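4.2 Evaluation of the Haletti service kit

The Haletti kit is sold by Flastura as a ready-made package for taking apart used office computers. It contains an arm, a gripper, a controller and a licence for the Keranari planning software. We bought the standard version and paid for no extra support. The supplier's manual states that a new case layout can be taught in one working day. In our hands it took 3 days, mostly spent on the drive bays, where the taught positions had to be corrected by hand.

All trials were run with the tower lying on its side and the side panel already off. The kit has no tool for the panel screws, and Flastura does not claim that it can open a case. Parts are put down next to the tower, on the removed panel if there is room for it. Figure 4 gives the layout of the cell.

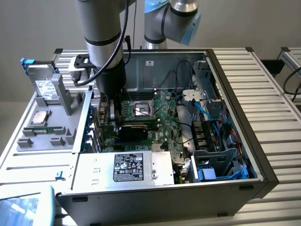 Figure 4. The arm working inside an open tower, with the gripper lowered just above the processor area. The CPU socket is empty and no cooler is fitted. Drives and holders lie on the side panel at the left.

4.3 Trials and results

We logged 2783 pick attempts over the test period, of which 1472 were on drives and drive holders. The rest were on memory, expansion cards and cable plugs. Each part type was tried at least 100 times before any setting was changed. An attempt was stopped if the force limit was reached, and the part was then taken out by hand.

Drive holders gave the least trouble. The gripper is narrow enough to get between the cage and the board, and the plastic gives a little when it is held. Memory was harder — both end clips must be open before the module is pulled, and the kit has only the one gripper to do it with. Cable plugs were the weakest point. The software plans a path around the board but treats loose wires as if they were not there, so the arm sometimes pushed a bundle across the part it was meant to pick.

The Sutherland cell described in Section 3 uses a second arm to hold cables back. The Haletti controller has no port for one, and we did not try to add it.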